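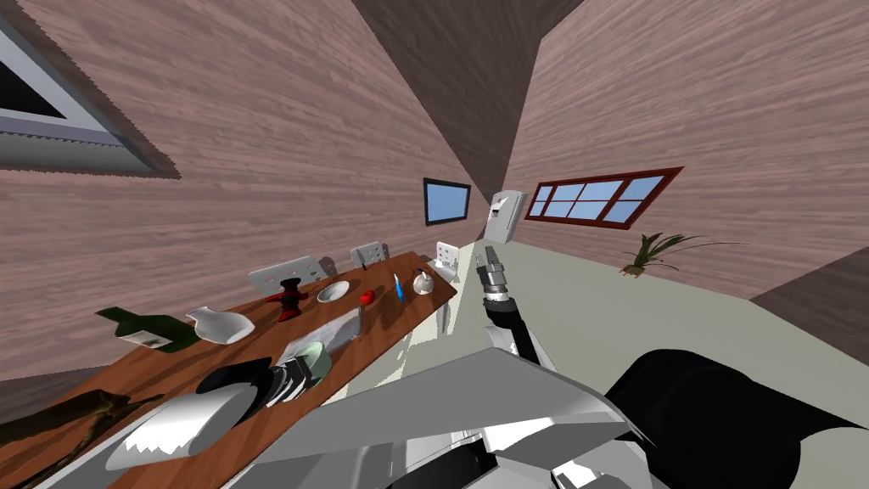 Attachment 1: rendered room with the long table

Ticket: practice exam stuck at 19 percent, certificate course
Opened by: Kheri Kombo
Status: solved

Hi all, me again! I'm working through the Gostoner project management prep course (the self-paced one) and I can't get the second practice exam to finish loading. The bar climbs to 19 percent and just sits there. I left it running while I made dinner and it hadn't budged when I got back.

Stuff I've tried so far: logging out and in, clearing the cache, a different browser, my sister's laptop. Same thing on all of them, so I don't think it's my machine. The first practice exam opens fine, and so do the flash cards. I took the first one back in December and my score is still there, thank goodness.

Oh, and I'm on the Sosora plan through work, if that matters. My login got moved over from the old Mabula site and my study hours came across okay, as far as I can tell.

Update, January 14, 2023
Support asked me to open the exam with the timer turned off. I did, and it loaded! All 100 questions, no waiting. Turned the timer back on and it got stuck again at the same spot. So it's something about the timer. I also sent them the error text, which was just "session 400" and nothing else.

Update
They wrote back pretty fast. My account still had the old Mabula time zone on it, and the field was blank, so the timer had no start time to work from. You can fix it yourself: go to Profile, then Region, pick any zone that isn't yours, save, then pick the right one and save again. Log out after that. I skipped the logging out part the first time and had to do the whole thing over, oops.

Works now with the timer on. I got 11 wrong, mostly in the risk section (I always mix up the response types), but I'll take it!

One small thing still open: the Bultolthorpe study planner shows the exam as "not started" even though I've finished it. Support says it should catch up overnight. I'll put in a new ticket if it doesn't, so this one can be closed.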